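Rirndale Screen and Comics Weekend: your questions answered

We get a lot of the same questions in the weeks before we open, so Inès and I have put the answers in one place. Do have a read before you email us, although we love hearing from you and will always write back in the end.

When do the doors open?

Ten o'clock on both days. If you've bought an early ticket you can come in from nine, and that hour is lovely for the dealers' tables – you can get to the boxes at the back without climbing over anyone.

Can I bring my own food?

Yes, please do. The café in the Linico Hall does a decent soup and very good cheese scones, but the queue at lunchtime gets long and we'd hate you to miss a panel over a sandwich.

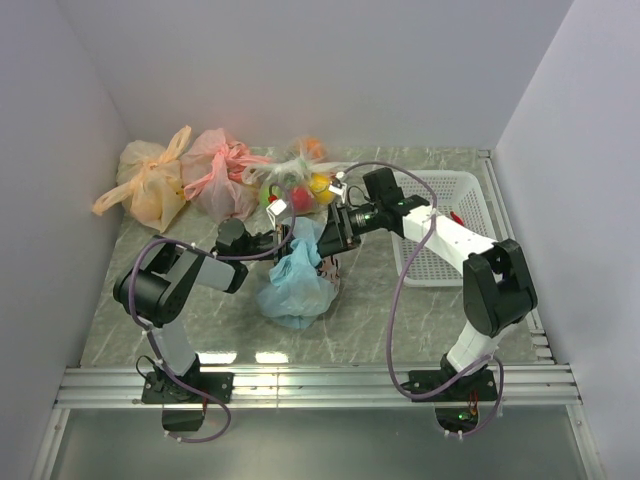
Gladys Apaza wrote to us after last year's weekend: "Please tell people the upstairs café is open too. I stood in line for 40 minutes and missed the whole of the Grakwood cast talk." Quite right, Gladys, and we're sorry. Upstairs serves the same menu and it will be signposted properly this time.

How do autographs work?

Each guest has a table in the Marchal Room. You take a numbered slip from the desk by the door, and then you're free to wander until your number is near. We give out 100 slips per guest per day, and for the Grakwood actors they do go quickly, so make that your first stop.

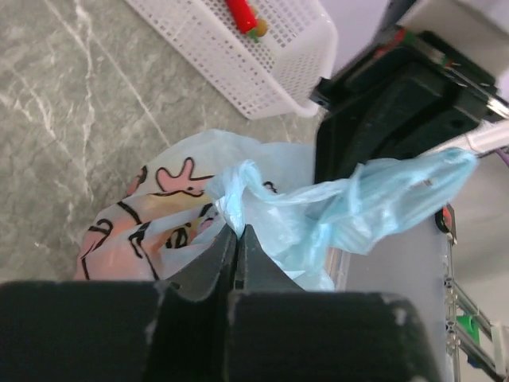

Do I need a ticket for the panels?

Your day ticket covers all of them, but the main theatre has 467 seats and once it's full we have to close the doors. Talks in the smaller rooms are first come, first served as well. Léonie Caron's session on writing for radio was packed out last time, so we've moved her somewhere bigger.

Can I come in costume?

Oh, we hope you will! Props are checked at the entrance and anything with a real edge has to stay at home.
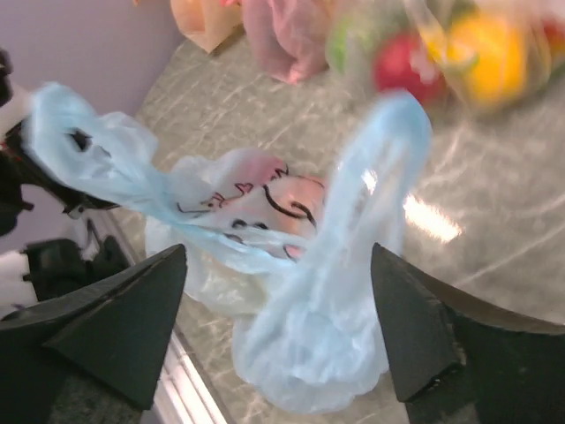
There's a changing room beside the cloakroom with mirrors, a long table and a sewing kit, and you're welcome to use it at any time of day. The costume parade starts at three on the Saturday, and you can sign up at the desk until two.

Can I get a refund?

Up to the end of September, yes, in full. After that we can put your ticket in another name if you let us know by the Thursday before.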